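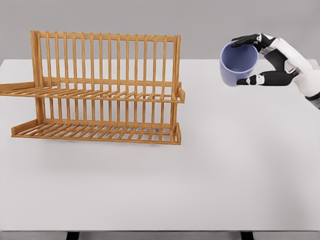

The Standach Edition of Peadar McGrath's short stories brings his four collections together for the first time, in two cloth-bound volumes with a shared slipcase. The text has been newly edited by Treasa Mac an tSaoi from the typescripts, and it restores the paragraph breaks that were lost in the paperbacks. McGrath wrote mostly about small domestic matters. Two brothers fall out over a field, and a lodger won't say when he is leaving. In "Draining", the story most readers come to first, a whole marriage is told through what gets left overnight on a wooden dish rack, the two-tier kind with a row of dowels along the back. It opens Volume One.

**What is in the set**

- Volume One: *Sulta* and *The Lower Road*, with an introduction by Sinéad Tierney
- Volume Two: *Tenants* and *Late Hay*, with six uncollected stories and the editor's notes
- A folded sheet giving the order in which the stories were first printed

The two volumes run to 1,332 pages in all. Page numbers carry on from the first volume into the second, so that the index at the back of Volume Two covers both.

**Binding and paper**

Sewn sections, grey cloth over boards, title blocked in dark blue on the spine only. The paper is cream and acid-free. Each volume has one ribbon marker. There are no dust jackets. The slipcase is plain board covered in the same cloth and is open on one side. 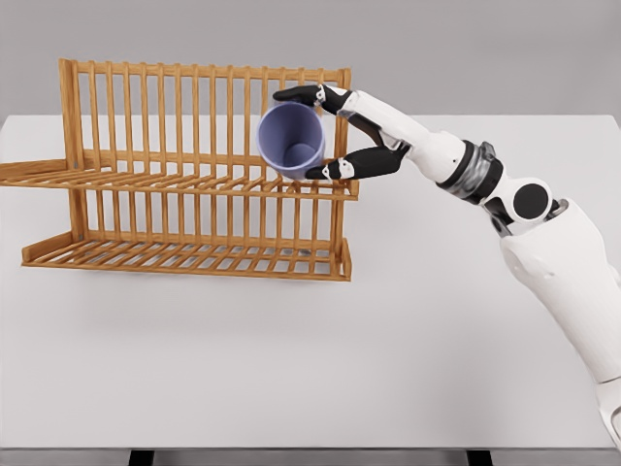
*Wooden dish rack and periwinkle-blue cup.*

**Numbers**

The edition is limited to 850 sets. Of these, 788 are for general sale and the rest are held for subscribers, libraries and the author's family. Sets are numbered by hand on the last page of Volume Two. We can't take requests for particular numbers.

**Notes on the text**

Where the typescript and the first printing disagree, the typescript has been followed, except in "Tenants", where McGrath made his changes at proof stage and the proofs survive. Irish words are not put in italics. Oisín Kinsella checked the place names against the author's own notebooks, and the spelling "Kosument" in "The Lower Road" is the author's and has been left alone.

**Price and delivery**

The set costs €128, including postage within Ireland. Postage elsewhere is added at checkout. Orders are packed on Thursday and sent out the next day. If the slipcase arrives with a crushed corner, write to Fergal Quinlan at the press within two weeks and he will send a new one. The volumes are not sold separately.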